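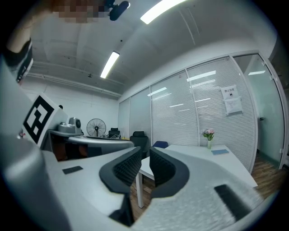 Budget check: hand-held grippers for demonstration collection, small office

Forum: Purchasing and Planning
Started by palletgauge

palletgauge
I have to put a costed plan in by July and would like someone to pull it apart before my manager does. We want hand-held gripper units, the kind with a marker block and a camera, so that staff can record manipulation tasks without tying up an arm. The arm comes in the next budget year.

Quotes so far:
Fistance, two units, fingers and pads included, calibration done at the factory
Brodau, two units, cheaper per unit, pads sold separately, calibration is your own problem
Palacios, one unit on a lease, 18 months minimum

The target is 200 usable recordings per task, 5 tasks. Two operators, part time. I have a line for hardware, a line for storage and nothing else. What is missing?

mkd_weir
Spares. Finger pads are a consumable and everybody budgets for them as if they were part of the body. Ask Fistance for a price per pair and for a lead time, in writing. We had a unit stand idle for most of a month waiting for a bag of pads that would have fitted in an envelope.

Also the second year of whatever software licence is bundled with it. Look at the small print for "first year included".

palletgauge
Noted, both. Fistance do list pads but with no lead time. I will ask.

tallowby
I'd question the quantity before the supplier. Two operators part time does not mean two units. If they are never in on the same afternoon you have bought a shelf ornament. Buy one, put the rest into operator hours. Labour will be the biggest figure on the sheet and you haven't got it on the sheet at all.

mkd_weir
Disagree. One unit is a single point of failure. If the housing cracks in week three the labour you have paid for has nothing to hold.

tallowby
Then lease the second for the busy stretch. That is what the Palacios offer is for.

palletgauge
Palacios is 18 months minimum. The busy stretch is much shorter than that.

tallowby
Fair. I had missed that. Try asking them for a shorter term at a worse monthly rate. They said no to us the first time and yes the second.

vcuesta
Valeriano Cuesta here, I do integration work and have specified this kind of kit for three sites. A few points in no order.

Storage: wide-angle video at full rate fills disks faster than the supplier's brochure suggests. Record one real task, look at the file size, multiply by 1,000 and then by two for the backup. Do this before you sign anything for disks.

Calibration: the Brodau saving is real only if you have someone who can do it. If that person is you, put your own days in the plan at your own rate and compare again. On the last job the cheaper quote came out dearer once we had done that.

Room: you have not mentioned one. Is there one?

palletgauge
There is an office we can have. Table, chairs, ordinary ceiling lights, a glass partition on one side. I had assumed the cost was nil.

vcuesta
It will not be nil. It may be small.
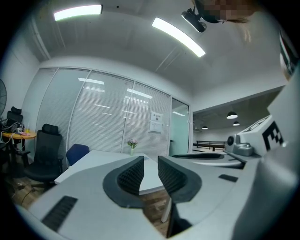
Room costs fall into three headings, and the one that gets forgotten is the floor. Put down a price for cable covers and a proper reel. In a room like this one, with a black cable running across the planks and a chair on wheels close by, I would want that done before anyone walks backwards with a gripper in their hands. The second heading is light. Two long tubes overhead and a row of glass panes give you streaks in the panes, and lowered blinds behind the glass do not stop that. Matt film on the operator's side of the glass is cheap per metre. The third is the table itself. A pale top is fine for some objects and hopeless for others, so allow for a couple of plain mats in different shades.

Add a lockable cupboard if the room is shared.

palletgauge
Useful. I had none of those. Is the film worth it when the markers are on the grippers and not on the glass?

vcuesta
Depends on your tracking. If position comes from the camera image then reflections are features that move when you move. If it comes from an external system, less of an issue. Ask each supplier which it is and write the answer next to the price.

gantry_ox
Film is money down the drain in my view. Turn the table so the operator faces a plain wall and hang a cloth over the glass. We ran a whole season with a bed sheet and bulldog clips. Total cost, one bed sheet.

vcuesta
A cloth is acceptable for a pilot. Your landlord or fire officer may have a view on hanging fabric over a glazed partition next to a door. Ours did.

gantry_ox
Ours never asked.

mkd_weir
Can we get back to the grippers. OP, what is the payload you need? Brodau's light version is fine for cups and packets but the fingers flex under anything heavier, and if the fingers flex differently from the ones on your future arm you will be collecting again from scratch. Whichever you choose, get it confirmed that the same finger and pad set mounts on the arm version. That matters more than the unit price.

palletgauge
Light items only for the first three tasks. The last two involve a full kettle and a drawer with a stiff runner.

mkd_weir
Then the light version is out for those two, unless you change the tasks. Ask for the grip force figure at full opening as well as closed.

lowfield_sam
Has anyone used the Pilorari ones? They came up cheaper than all three when I looked, with pads in the box.

tallowby
I have one on the bench. Mechanically sound. The trigger is stiff and after an hour your forearm knows about it, so allow shorter sessions and therefore more of them. Documentation is thin. Support answers within two days, in full sentences, so no complaint there.

gantry_ox
Weight is the other thing people leave off the comparison. A couple of hundred grams at the end of the wrist changes how many recordings you get out of an afternoon. Get a loan unit and have both operators use it for a full session each before you order. Any supplier who refuses a loan on an order this size is telling you what the support will be like.

palletgauge
Revised sheet, prices left out as the quotes are confidential:

Hardware: two units, full-strength version, Fistance or Pilorari subject to loan
Pads: spare sets for both units, lead time in writing
Licence: first and second year
Operator hours: collection, plus discarded takes
Calibration: supplier, or own days if Brodau
Storage: sized from one real recording, with backup
Room: cable covers, reel, mats, cupboard, film as an optional line
Contingency

What percentage of takes do people throw away? I need a number for the operator hours.

vcuesta
I would not give you a number from my sites, the tasks were different. Run the loan unit for one session, count good and bad takes, and use that for the plan. Expect the first session to be worse than the later ones and keep the pessimistic figure anyway.

mkd_weir
Add return shipping for repairs. Insured, both ways. Batteries count as special goods with some couriers if your model has one built in.

tallowby
Still think the second unit could wait a quarter. But it's your sheet and the rest of it looks right to me.

palletgauge
Shipping added. Fistance have come back on pads: held in stock, but no commitment in writing yet. I've asked again. Pilorari will lend one unit for two weeks if we pay carriage.

lowfield_sam
Please post the trigger verdict when you have it. I have small hands and the same budget.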